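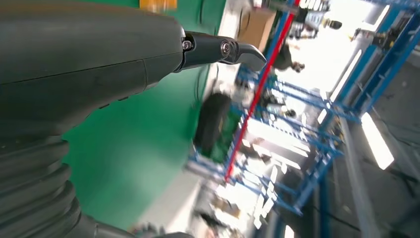
Ellis Workshop Notes
15 November 2020

1/ A few of you asked for the house rules we follow when working next to the arm at Lonura, so I've finally sat down with a pot of tea to write them out. None of it is clever, and most of it we borrowed from people who've been at this far longer than we have.

2/ First, speed. If a person can reach the arm, it runs in slow mode, full stop. I know it's dull to watch (believe me, I've drunk a lot of tea beside it!) but slow gives you time to step back, and it gives whoever has the stop button time to think.

3/ Which brings me to the button. One person holds it and does nothing else: no phone, no tidying, no "just nipping over to the bench". We swap every 90 minutes, and you say out loud that you're handing over. It felt silly in April and now I'd feel odd without it.

4/ Look over the hand before every session. Screws at the finger joints, covers over the arm, any cable that could catch when the wrist turns. If a screw has worked itself proud, please don't nip it up and carry on, write it in the log first. Ours is up to entry 3471 and I've been grateful for the boring ones more than once. 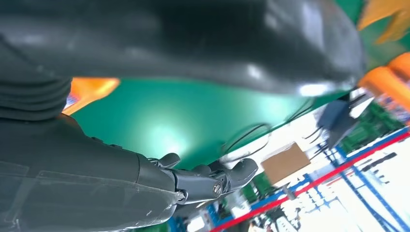 5/ Keep the floor clear on the shelving side. Boxes creep in, they always do, and the walkway at our Purville site had shrunk to 85 cm before any of us got the tape measure out. We've put a line down now and things stay behind it, mostly.

6/ Never reach in to rescue a part. Stop the arm, wait for it to be still, then go in. This is the one I still catch myself on, so be kind when you remind people.

7/ The sheet we use came from the folks at Grakska and fits on 2 sides of paper. If you'd like a copy, send me a message and I'll get it over to you this evening, once I've fixed the typo in the bit about gloves.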